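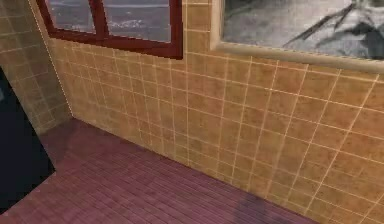
Why do some rooms sound so echoey when you clap in them?
Hard, smooth surfaces bounce most of the sound back, so the clap keeps traveling between the walls until it fades out.

Project report: How Loud Is Our Lunch?

Our group picked echo because the cafeteria at Ambaye gives everybody a headache, and we wanted to find out how much of that was the room and how much was us! We started in September and met every Tuesday after last period.

First we recorded claps in four places: the cafeteria, the library, the gym and the band room. We used a free phone app called Pistov that draws the sound as a curve, so you can see how long it takes to drop. We ended up with 133 claps per room after we threw out the ones where somebody laughed (there were a lot of those in the gym).

The average fade times were:
Gym: 1116 milliseconds
Cafeteria: 770 milliseconds
Library: 100 milliseconds longer than the band room

The gym won by a mile, but the cafeteria surprised us more. It has a low ceiling, and we had all guessed it would come in close to the library. Then we hung moving blankets along one side and clapped again. The curve got shorter right away, and even the lunch staff heard the difference, which made our week.

Problems: our clapper got tired, and tired claps are quieter. Next time we would pop balloons of the same size. We also only tested empty rooms, and people soak up sound too, so a full cafeteria may fade faster than our number.

We still want to try cork panels and old carpet squares. The blankets are folded up behind the stage if another group would like to borrow them.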